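Home News Visits Kits Archive

Two arms for the price of a long lunch: our visit to Jillix

4/30/21 – by the Visits desk
4 min read 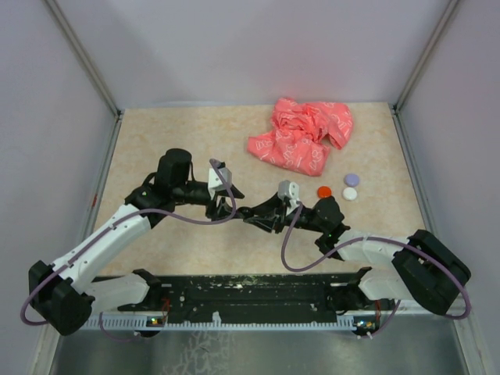

The two-arm kit at the Jillix demo bench, with both grippers at a small round black piece.

I had meant to stay an hour at Jillix and I stayed until they were putting the chairs up, so forgive me if this runs on a bit. The company has the back half of an old printing works, a lovely building with terrible parking, and on open days they let you wander from bench to bench and ask anything you like. I asked a great deal.

The bench everybody had told me to see was the Traketon, their two-arm kit for schools, small labs and people with a patient household. It comes as 2 arms, grippers, an enclosure and the software, which is called Orska, and the whole lot goes for $1124 if you put it together yourself. You can pay another $604 to have it arrive built and tested. I would pay it, but then I once spent a weekend on a bookcase.

What I liked first was how ordinary the work on the table is. A crumpled pink cloth with white line drawings on it, a few little discs in red-orange, lavender and white, that sort of thing. Jillix ships a bag of bits like these with every kit, and the exercises in the booklet have you pick up, pass over, sort and (good luck!) fold. Handing a small round piece from one gripper to the other is lesson four. The two black grippers come in nose to nose over it, and I found myself holding my breath like I was watching a kid with a full glass of milk.

Now for my grumbles. The cables run along the outside of the arms in big loops, and I would want them clipped down tighter in a classroom where sleeves and elbows are always about. The booklet is 80 pages and the index is one of them. And the fingers are sold as a wear part, so ask what a spare pair costs before you sign anything – I forgot to, and have written to them since.

People asked me on the train home how it compares with the Tamura set we looked at in October. The Tamura is tidier to look at and its manual is far better, but it is a single arm, and once you have seen two working together it is hard to go back. For a school club I would lean toward the Traketon and budget for the spares.

Open days are free, you only need to book ahead. Bring a sweater, the old press hall is chilly, and the coffee is at the far end past the loading door.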